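About Fotska

Home | Services | Areas | Fees | About | Contact

Fotska prepares move-in and move-out condition reports for rental homes in Misbridge and the surrounding towns. The reports are used by landlords, letting agents and tenants to record the state of a property at the start and at the end of a lease. We do not sell, rent out or manage property, and we do not hold deposits.

What we do

A condition report is a written record of each room, its fixtures and its contents, made on a stated day and signed by both parties. Ours are written on site by a trained clerk and checked in the office before release. The standard report covers walls, ceilings, floors, doors, windows, heating, lighting, kitchen fittings, bathroom fittings and any furniture listed in the lease. Meter readings and key sets are recorded on the first page.

Outdoor areas are included when the lease includes them. Shared hallways, stairs and parking structures are recorded only on request, as they are normally the responsibility of the building owner.

We offer the following:

Move-in report
Move-out report, written against the earlier report
Mid-lease visit, with a short written summary
Contents list for furnished rentals
Review of a report prepared by another firm

How a report is written

The clerk works clockwise from the door of each room. Every item is given a condition term from a fixed list: new, good, fair, worn or damaged. Marks are described by type, length and position. "Scratch, 16 cm, left of sink, shallow" is an acceptable entry. "Some wear to counter" is not, and would be returned to the clerk by the checker.

Cleanliness is recorded separately from condition. A worn carpet can be clean, and a new oven can be dirty, and the two facts lead to different charges at the end of a lease. Older reports from other firms often put both into one column. Where we have to write a move-out report against one of these, we note the limits of the earlier document in the opening section.

The clerk does not move heavy furniture, lift fitted carpet, climb into attics or test gas and electrical equipment. Lights and faucets are switched on and off. Appliances are recorded by type and outward condition, and a working test is carried out only where the owner has left instructions in the property. A condition report is not a building survey, and it should not be relied on for questions of structure, damp or wiring.

Report format

All reports are produced in Pamau, our own report format. Pamau numbers every entry by room and item, so that a move-out entry carries the same number as its move-in entry and the two can be read side by side. The finished report is sent as a single file that opens on any phone or computer, with no account needed. A paper copy can be mailed for a small charge.

The current version of the format dates from July. It added a separate section for smoke and carbon monoxide alarms, widened the comments column and removed the old star rating for gardens, which clients found hard to apply.

Tenants have 5 working days from receipt to return comments. These are attached to the report in the tenant's own words and are not edited. If a comment points to a clear error, such as a wrong room name, the entry is corrected and the correction is marked. If the comment concerns a matter of opinion, both versions stay on record. Reports are kept for 6 years after the end of the lease.

Where we work

The office is in Misbridge, on the upper floor of the old grain exchange. From there we cover the town itself, the river villages to the east and the whole of the Prieto district. Properties in Prieto are mainly converted warehouses with high ceilings and large window areas, and take longer to record than a modern apartment with the same floor space. The fee table allows for this.

Travel is included in the fee within the area shown on the Areas page. Outside it, a mileage charge applies and is quoted before booking. A typical two-bedroom unfurnished apartment takes around five hours in total, including travel, writing and checking. Furnished houses are quoted individually.

Who we work for

The person who books the report is the client and pays the fee, but the content is the same whoever books. Clerks are paid by the visit, with no link to the result of any deposit claim. We do not accept payment from cleaning or repair contractors and do not recommend any by name.

When a deposit claim goes to a formal hearing, the report stands as written. We can supply a signed statement of when and how it was made. We do not comment on how much a tenant should be charged, and our clerks are told not to discuss the subject during a visit.

Booking and access

Bookings are made through the form on the Contact page. We need the address, the number of bedrooms, whether the property is furnished, the lease start or end date and the name of the keyholder. Keys may be left at the office against a receipt. Tenants are welcome to be present at a move-out visit, but the clerk will ask for the rooms to be clear of people while notes are being made.

The property should be in its final state before the clerk arrives. If cleaning or decorating is still under way, the visit will be rebooked and the call-out charge applies. Utilities must be connected. Rooms that cannot be entered are listed as "not accessed" and can be added later as a supplement.

Cancellations made before noon on the working day before the visit are free of charge.
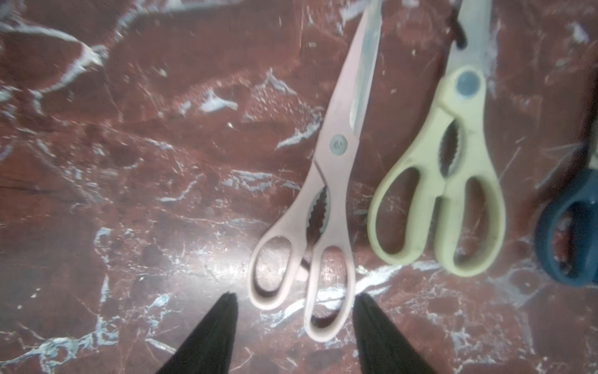
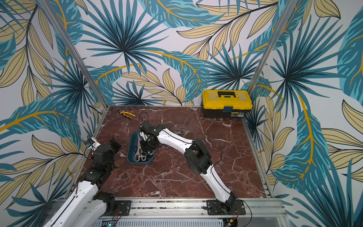
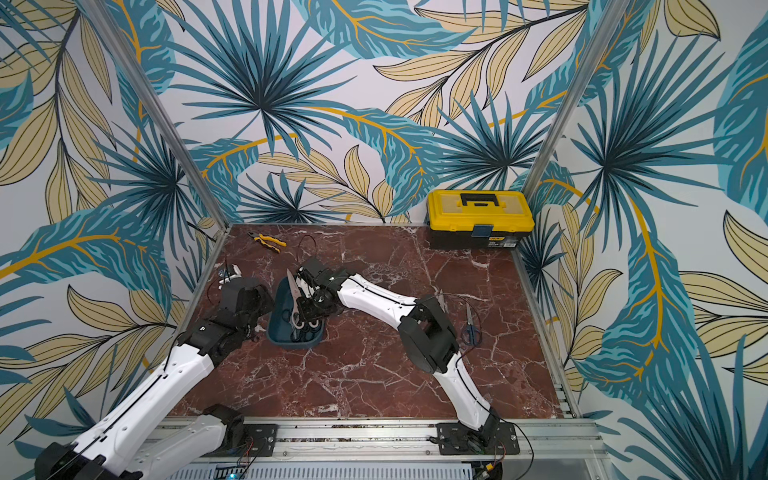
Corinne Aldous
Reports Manager, Fotska
Page last reviewed: October 8, 2023

Questions about a report already issued should quote the Pamau number printed at the foot of each page. Without it we can search by address, but the reply will take longer, particularly for buildings where the apartments have been renumbered.

Complaints are handled by the office and not by the clerk who made the visit. Please put the complaint in writing, state the entry numbers concerned and attach any supporting documents. A written answer is sent to both landlord and tenant where the matter affects a signed report.

Fees are reviewed once a year. The current table is on the Fees page and applies to all visits booked after the date shown there.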